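把持ハンド比較検討 第2回打合せ 議事録

日時:1月 14時開始
場所:Serkby 会議室
出席:Honeylyn Estrella(進行)、Crisanto Galang(記録)、評価担当、制御担当

1.前回の宿題
ハンド候補はNesachとBetoraの二種に絞ることで確認済み。制御器は当面Ocampoのまま変更しない。前回保留としたシミュレーション条件について、制御担当より報告があった。キッチンのモデルで、鉢とその中に立てた緑のカップを床に置く条件を基本とする。アームは白い外装のモデルを使う。
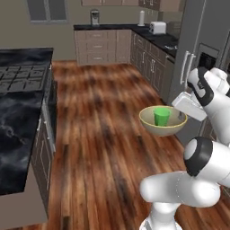 指の開き幅の上限は75 mmで統一する。Betoraはこれより広く開くが、比較のため制限をかける。Estrellaより、制限をかけない場合の結果も参考として残してほしいとの要望があり、了承した。

2.試行結果
Nesachで22回の試行を終えた。Betoraは設定ファイルの不備により着手が遅れている。Galangが今週中に修正する。
成否の判定が担当者によって分かれた試行があった。カップが指の間に見えていても、持ち上げに入る前に記録が終わっているものがある。これらは成功に数えず「保留」とする。記録時間は一試行あたり600ステップで打ち切っているが、延長するかどうかはBetoraの結果を見てから決める。

3.手先カメラの映像
外部カメラだけでは指先とカップの縁の位置関係が判断しにくいため、手先側の映像を併用している。評価担当より、鉢に近づいた場面では画面の大半を鉢が占め、カップの輪郭が取りにくいとの指摘があった。 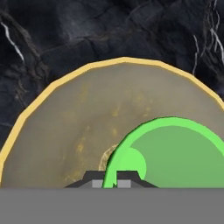 図2 手先側の映像。緑の縁が左右の薄灰色のパッドの間にかかって見える。奥は黄色い縁の鉢。

画面下部の灰色の帯についても議論した。手先の本体が写り込んでいるものとみられるが、制御担当がモデルの寸法と照合して確かめる。入力画像から帯の部分を切り取る案が出たものの、指先のパッドが帯のすぐ上にあるため、切り取り位置は慎重に決める必要がある。
また、カップが横向きになった場合の扱いが決まっていなかった。開口部の向きによって縁の見え方が変わるので、立った状態とは別に集計する。
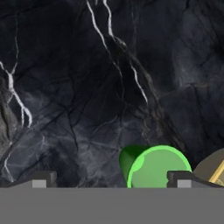 集計表には「姿勢」の欄を追加する。記入は立位、横倒し、判別不能のいずれかとし、迷う場合は判別不能とする。既に終えた分もさかのぼって記入する。作業量は半日程度の見込み。
背景の暗い岩肌の模様について、白い筋が輪郭抽出に影響しないかとの質問があった。現時点では調べていない。無地の背景に差し替えた条件を追加し、Nesachで先に試す。

4.決定事項
・開き幅の上限は両ハンドとも75 mmとする。
・判定の区分に「保留」を加える。
・カップの姿勢を集計表に記録する。
・カメラの取付位置は次回まで動かさない。

5.宿題
Galang:Betoraの設定修正、試行の開始
Estrella:集計表の改訂、既存分の見直し
制御担当:灰色の帯の照合、無地背景の準備
評価担当:切り取り位置の案を二つ作成

次回は2月、Betoraの試行が揃い次第、Estrellaより日程を連絡する。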